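Rondard Community Kitchen Gets Its New Counters

22 Dec 2020

It has been a long wait for everyone who cooks at the Rondard Community Kitchen, but the new countertops are in at last, and we could not be happier with them! The old ones had served since the building opened 19 years ago, and anyone who ever tried to roll out dough on them will remember the burn marks and that one stubborn seam by the sink where the flour always ended up.

The new tops are white with gray marble veining, and they were chosen by the people who use the room the most. Arnel Javier, who has run our winter baking evenings for as long as we have had them, brought samples home and lived with them for 2 weeks before he made up his mind (his family was very patient about it). "I wanted a counter that makes you feel like cooking when you walk in," he told us, "and the veins in this one are lovely, a little different everywhere you look."

A wooden cutting board was one of the first things to find a spot on the new surface, with an orange on a light blue plate close by.

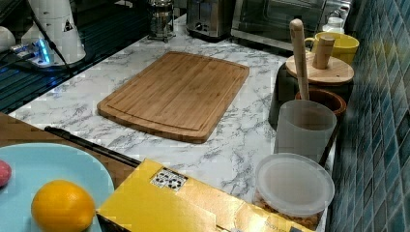
Boards and Knives Still Needed

The counters were paid for with some 900 dollars from the fall soup supper and a generous discount from Garnitz, the shop on Villa Street that also did the cutting and fitting. That leaves the smaller things. Edivaldo Bezerra is putting together a set of good boards for the classes, and he would be glad to have five more before we start up again in January — solid wood if possible, and big enough for a whole cabbage. Paring knives are welcome too, and so is anything with a lid that fits.

If you have something to pass along, please leave it on the shelf inside the side door with your name on it, so that we can thank you properly. Edivaldo will oil the wooden boards himself before they go into use.

Sign-up sheets for the January classes are by the coat rack.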